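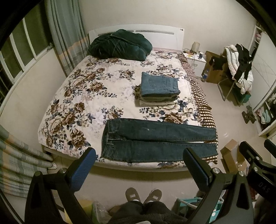 Jeans laid out on the bed, with the folded pile behind. The blue pads are the gripping surfaces.

Heltham open day: folding clothes with hand-held grippers

Members of the Rellemport group went to the Vikatel open day at Heltham on 14 Jun 2024. Fourteen of us had put our names down and eleven made it, the others having been caught by the roadworks on the bypass. This is a short account for those who could not come.

Vikatel does not make robots. It collects examples of household work and passes them on to people who train robot arms. Most of the work is done by people in ordinary homes, using grippers held in the hand. The wearer does the job with the grippers in place of fingers, a camera on the tool records it, and the recording is used later to teach an arm that has the same kind of gripper on the end.

Amerley Eshun, who runs the home collection side, gave the opening talk. She said the firm had 906 finished recordings of clothes folding when the talk was written, out of 1,011 started. The rest were dropped, mostly where a hand had come into view and helped. Trousers are the largest group. They were chosen early on as they have a clear top and bottom and the cloth is stiff enough to hold a crease.

She spent some time on the way a pair of jeans is set out. In the version we were shown it goes flat across the foot of the bed, waistband to the left and legs to the right, one leg nearer the person than the other. The finished pile stays further up the bed. She asks people not to tidy the room first. An arm that has only seen bare tables will be lost in a bedroom with a patterned blanket, a heap of bedding at one end and coats over the chair.

We then had a go ourselves. The grippers are lighter than they look but your wrists know about it after ten minutes. Each finger closes on a ribbed pad, and the trick is to come in low and let the pad slide under the cloth before you squeeze. Most of us came in from above and pinched air. Denim was manageable. A thin cotton shirt was not, and I gave up on the second sleeve.

Araba Yakubu, who has been doing the folding since last year, took one pair of jeans from flat to folded in 86 seconds. She said it had taken her about 700 pairs to get there. By hand she would do it in five, and she was quite cheerful about that. Her advice was to bring one leg over the other first, get the hems level, and only then fold towards the waist. If the hems are out at the start they are worse at every fold after.

After tea there was a demonstration with a fixed arm, called Bouvier by the staff. It folded two pairs of trousers and stopped on the third, where a pocket lining had been left hanging out. One of the staff pushed the lining back in and it carried on. I would have liked to see it try again with the lining out, but there was a queue for the next session.

Questions were mostly on cost and privacy. On cost we did not get a figure. On privacy, each household is shown its recordings before they leave the house and can strike out any it does not want used. Somebody asked whether left-handed people are recorded separately. They are not, as both hands hold a gripper throughout.

Parking at Heltham is tight and the side gate is the one to use – the main entrance is for deliveries. Tea and biscuits were provided. There is a step down into the demonstration room which is easy to miss.

A second visit is planned for July, when towels and bedding will be covered. Places are limited to twelve. Those who missed out this time will be offered a place first, so please let the secretary know if you still want to go. Anyone who borrowed a visitor badge and took it home should hand it in at the next meeting.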